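Ticket 1162 — Main hall, Hurnard building
Subject: Pendant lamps buzzing, plus picnic basket lid
Opened by: Raili Rautiainen
Status: Resolved (lamps), open (basket)
Priority: Normal

Opening note, September

Hello all! Two things from the hall, and I'm putting them in one ticket as they came up in the same afternoon. If you want them split, say so and I'll do it.

First, the pendant lamps. There is a buzz when they're on with the long tube, and it stops when the tube goes off. It's a thin, high sort of noise and you hear it best from the tables. I love those lamps, so please don't let anyone swap them for panels!

Second, the wicker basket we use for the table displays. The lid won't stay shut. More on that further down.

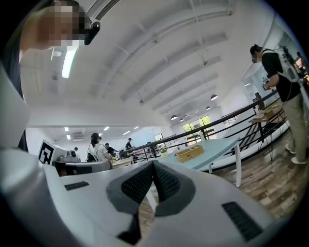 Things I tried before writing in:

Lamps on, tube off: quiet.
Tube on, lamps off: quiet.
Both on: buzz starts within 3 seconds.
Lamps on and dimmed right down, tube on: buzz gets louder.
Recessed lights in the lower part of the room, on or off: makes no difference at all.

That last one surprised me, I was sure they were all on the same line.

Reply from Kokkonen Electrical, 14:25

Thanks, that's a very useful list. Please leave the dimmer at full for now. The buzz getting worse when dimmed points at the dimmer and not the lamps. Can you tell us what is written on the plate behind the dimmer knob? The knob pulls straight off.

Raili, 15:10

Pulled it off, it came away beautifully. It says Pluvano and then 1425, and under that something rubbed away that I can't read even with a torch. I also stood under each lamp in turn with both lots on. The noise is the same under all of them, so I don't think it's one bad lamp.

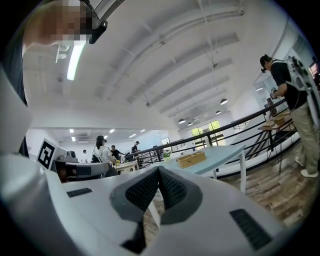
Ceiling with the pendant lamps and the long tube, seen from below.

Kokkonen Electrical, 15:40

That dimmer is an old one and shares a feed with the tube. We have the newer type on the van. It needs the power off in the hall for 54 minutes at most, most of that is us getting the cover back on. Early morning would suit us.

Raili, next morning, 9:05

They came, they did it, and it's silent. I've been up and down the dimmer like a child with a new toy. Lamps low with the tube on — nothing. Lamps full — nothing. I had no idea how much that noise had been getting on my nerves until it went. Closing the lamp part with a very big thank you.

Now the basket. It's the rectangular one with the braided rim, from the Rukdale shop, and it goes out on the blue table with the flowers along the far side. The clasp closes, you think all is well, and a minute later the lid has crept up again.
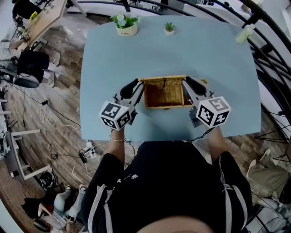
So far I have tried the following. Closing it empty: it still creeps. Closing it with a folded cloth inside: worse, as you'd expect. Pressing down along the rim while doing the clasp: holds for longer, then pops. Bending the clasp in a touch with my thumb: no change, and I didn't want to force it.

My guess is that the weave has dried out and pulled a bit crooked, so the lid and the base no longer meet squarely. A friend who mends chairs says to wipe willow with a damp cloth, close it, put some books on top and leave it overnight. I'm not certain ours is willow, but I'm very keen to try!

Reply from Rukdale, 11:20

Damp is fine, soaked is not. Keep the metal parts dry. Leave the weight on until the weave feels dry to the touch. If the lid still lifts after that, bring it in and we'll fit a longer clasp.

Raili, 11:35

Wonderful, will do tonight with the heavy atlases. Leaving this half of the ticket open, and I'll add a line once the books come off.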